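Surar Orchard Storage Trial
Second interim report to the Wanum Growers Fund
Prepared by Zdislava Šimek

Work in this period covered fruit intake, the start of cold storage and the first firmness readings. The apples came from two blocks at Humberg and were graded on arrival. Fruit with broken skin or missing stems was set aside and does not enter the results.

Each lot holds 400 apples. Three lots are in storage, one at each humidity setting named in the original plan. Ro-un Moon takes 20 apples per lot at every sampling and records firmness, soluble solids and weight loss. The apples are discarded after testing.

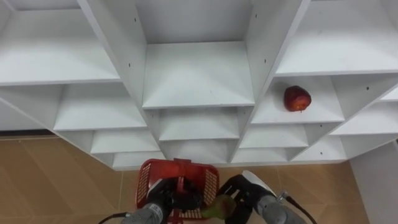
Humberg, November

Firmness in the high-humidity lot is holding close to the intake value. The low-humidity lot has softened faster than the plan assumed, and some skins have begun to wrinkle near the stem. Red fruit with yellowish speckling is graded together with fully red fruit, as agreed with the fund.

The replacement humidity sensor from Yousafzai arrived late. Readings for the middle lot were logged by hand in the meantime, and Senad Angelovski is entering them now.

Spending stands at 40 percent of the grant. No change to the budget lines is requested. The next sampling data will be sent with the third report.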